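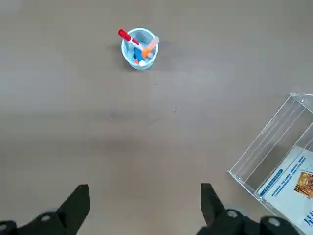 Re: [cell-care] Bravo – wrist camera and finger setup, what are you all doing?

To: cell-care list
From: the Tellesitz bench

Hi all,

Quoting the part of the Flondstead message I want to answer, because there are really three questions in it and I have opinions on all of them:

> We have taken over a small tabletop arm with a parallel gripper and a
> camera at the wrist. It picks well enough on the left side of the table
> and gets worse toward the right. The previous people left a calibration
> file and no notes. Before we redo everything, a few things:
>
> 1. Do you calibrate the camera with the fingers in view or try to
> keep them out?
> 2. How often do you take the fingers off and clean them?
> 3. Does anyone have a start-of-day check that takes less than half
> an hour? Ours has grown to two pages and people skip it.
>
> Also, is it normal for clear plastic things to drive the thing crazy?

Oh, this is a good one. We went through nearly all of it in August with our own cell, which we call Bravo, and it has been a joy to run ever since, so let me pass on what we do.

On question 1: keep the fingers in view! I can't say this strongly enough. On Bravo both black jaw tips come up from the bottom of the picture, with the pen cup we use as a target sitting up between them. Those tips are the best free reference you will ever get. If the camera bracket shifts, the tips shift in the picture, and you can see it before you have picked a single thing. We save one picture with the gripper fully open after every calibration and call it the home view. When something feels off, we open the gripper, take a new one and flip back and forth between the two. It takes a minute, maybe less once you have done it a few times.

One warning. If you are masking the fingers out for your detection software, redo the mask after you move the camera, and do it with the gripper open and then again closed. We forgot the closed one. For two days Bravo thought its own fingertip was a marker and kept trying to go and get it (great fun for visitors, less so for us).

On your left/right problem, my money is on the bracket before the calibration file. Ours had a screw that felt tight with the short key and was still good for another quarter turn with the long one. The bracket had tipped a hair to one side, and the error grew the farther we went across the table. Here is the order I would go in:

Power down the arm and lock it out.
Put the long key on every bracket screw and mark each one with a paint pen when done.
Check that the cable has slack with the wrist turned all the way in both directions.
Power up, open the gripper, compare against a saved picture if you have one.
Only then run the calibration again, and keep the old file under its old name.

If the right side is still bad after that, look at how the calibration positions were spread out. The file we got with Bravo had nearly all of them bunched on one half of the table. We now use 338 positions, which sounds like a lot, but the arm runs through them by itself while we have coffee. I suspect you could get by with far fewer if they were well spread. Somebody at Tramau was going to try that and I would love to hear how it came out.

On question 2: we wipe the jaw tips every morning and take the fingers off every 3000 picks. With the fingers off we clean the mounting faces, look for cracks at the base of each jaw, and put them back on the same side they came from. Mark them left and right! They look identical and ours are not, quite. After refitting we do a new home view and a short pick test, always.

Wipe the table too. A little speck or a stray pen mark doesn't look like much to you and me, but with a camera this close it can be a feature. We had our sensitivity set so high that Bravo was reporting tiny objects all over a table I would have called clean. Turning it down one notch got rid of most of them and a damp cloth did the rest.

On question 3, our check used to be long as well, and people skipped it as well. It is now 4 lines on a card:

Wipe tips and table.
Open gripper, compare to home view.
Pick the red marker from the cup, put it back.
Jog the wrist both ways and watch the cable.

Line three is the one I would fight for. A round cup with a few pens leaning every which way is a much better test than a block sitting square on the table, because the barrels cross and the gripper has to choose one. If the red marker comes out cleanly, the rest of the day usually goes well. If it doesn't, we go to the screws.

And yes, clear plastic is trouble. Bravo works next to a clear acrylic display box with a printed flyer in it. Under our lights the edges of the box show up as thin bright lines, and the printed sheet behind the wall is a perfectly good picture of things that cannot be picked up. What worked for us was a keep-out zone drawn generously around the box, set in the arm controller as well as in the vision software. Do both. The vision zone stops it wanting to go there, and the controller zone stops it going there anyway. We also turned the nearest lamp down a little, and that calmed the edges a lot.

Since the August rework our log has 553 morning checks on it across all shifts, and the card is still getting filled in, so I am calling that a win.

If it helps, I can send the card and the list of positions to anyone who asks. The positions are for our table size, so you would need to scale them. And Flondstead, please post your before and after pictures when you have tightened the bracket. I want to know if I was right about the screw.

Cheers from Tellesitz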